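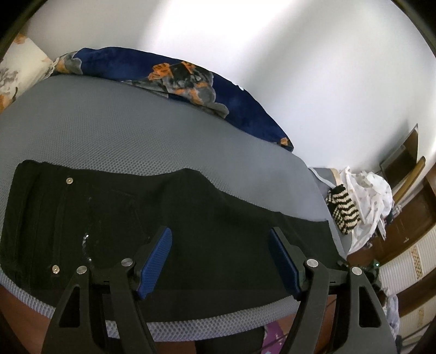 **Grivaven fold policy, pre-release inspection, build 7**

Checked by: Irena Duda
Second reader: Jytte Brøndum
Scope: perception, grasp planner, jaw control, logging. Mechanical parts are on Kwiatkowski's own sheet.

Marks: [x] passed, [ ] not passed, [~] passed with a comment I expect someone to read.

**Perception**

- [x] Garment mask loads and matches the calibration file.
- [~] Dark cloth separated from the background. Fine for black trousers on a pale grey mesh topper. That is about as easy as contrast gets, and I would like to see navy on navy before anyone writes "solved" in the release note.
- [ ] Lint ignored. A streak of white specks on black cloth still comes back as an edge in the Vulteck segmenter. Jytte says the planner throws it out later. It did in the runs I replayed, but I can't find the line of code that does it.
- [~] Rivets used as waistband landmarks. Works on this kind of garment. Plenty of trousers have no rivets, and the fallback is a comment saying TODO.
- [x] Lens distortion corrected before the mask is drawn. The mattress edge bows badly in the raw view, so please leave this check in.

**Planner**

- [x] Grasp points stay inside the mask.
- [ ] Neighbouring laundry left out of the target. The mask crept into a pile beside the garment in 7 replays out of 1,000. I was told this is small. It is small until the wrong thing gets picked up.
- [~] Replans when the cloth bunches. It does, slowly. The timeout is 700 ms and I have not seen a reason for that number.

**Jaw control**

- [x] Width reading returns to zero on close.
- [x] Stop command honoured in the middle of a close.
- [ ] Downward press limit. The limit is set in Mamum, but the control loop reads its own copy at start-up. Change one and the other stays as it was. On a soft mattress you may get away with it -- on a table you won't.

**Logging and tooling**

- [x] Timestamps agree between jaw width and video.
- [~] Failed grasps labelled. Only if the operator presses the key. I don't trust any success rate built on that.

**Result:** not released. Three open items, press limit first.

*Jytte:* Agree on the press limit, fix is in review. I think the lint item is harsh.

*Irena:* Show me the line and I'll tick it.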